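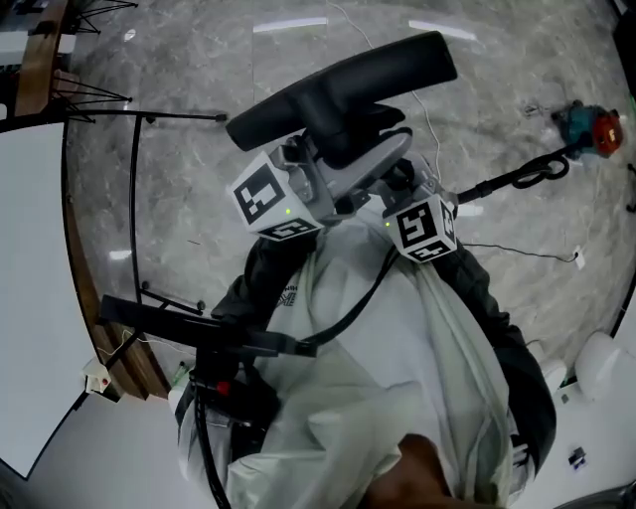
The hand-held gripper held up above the marble, tag cubes and cables and all.

I keep being asked whether I've come round to it yet. I haven't, but I've spent long enough with the thing now that I can at least be grumpy about it in detail.

The short version, for anyone who missed my earlier moaning: the Cokus project wants a machine that can pick things up and put them down in ordinary buildings. To get there, people carry a gripper about and do the picking up and putting down themselves, over and over, and the recordings go into a model which is meant to work out the rest. Each go is called a demonstration, or an episode if you are talking to Ajith Poduval, who likes everybody to use the same word in the log. The two white cubes with the black square patterns on them are how the system knows where the gripper is. Lose sight of the tags and you lose the episode, or worse, you keep it with a wobble in the track and find out weeks later.

My first complaint is the floor. Polished marble is lovely to walk on and it throws the ceiling lights straight back up at you. Thenmozhi Poojary thinks the model should see shiny floors because the world is full of shiny floors, and I can't really argue with that. What I can argue with is how many of our episodes are from this one landing. Same marble, same glass under the same handrail. If the model does well here I'd want to know whether it has learned to handle objects or learned this building.

The total as of this week is 3,767 episodes. It gets quoted in meetings as if it were a score. I sat down and went through 300 of them, picked at random, playing each one right through with a cup of tea going cold next to me. Most were fine. Plenty were the same movement from the same side at the same speed, done by somebody who had plainly stopped thinking about it. I recognised my own elbows in a good few! You get into a rhythm, that's the trouble, and the rhythm is what gets recorded. By late afternoon I have one way of reaching for a thing and I use it every time.

Then there are the fumbles. At the moment a dropped object means the episode is thrown out, and so far some 364 have gone that way. Annapurna Panicker set that rule up and she has her reasons (a bad grasp that gets copied is a bad grasp for ever, as she puts it). But a person who fumbles also recovers - they shift their grip, go back, try from the other side - and we are binning all of that. When the machine fumbles, and it will, what is it supposed to have learned from? I've asked for the recoveries to be kept in a separate pile. Ertuğrul Akbulut said he'd look at the disk space. We'll see.

I should be fair about the kit. It has a proper handle bar across the top and once you're used to it your wrist stops complaining. The cables are another matter. I have opinions about cables on a floor you can hardly see them against, and I've shared those opinions with everyone on the team at least twice.

What would change my mind? A test in a place none of us has recorded in, with objects none of us chose. Vimala Thomas has offered the upstairs rooms at Vomgate, which are carpeted and badly lit and would suit me very well. The present plan is to test on this landing in April, using objects from the same box we've been practising with, and I've said what I think of that.

There was also a suggestion of going for twice as many episodes before anyone tests anything. I'd rather have 2 more buildings.

Anyway, I'm down for another session tomorrow and have promised to vary my elbows. If anyone reading has done this sort of recording and kept the failed goes, do leave a comment and tell me how you labelled them, as our log only has a column for good or bad.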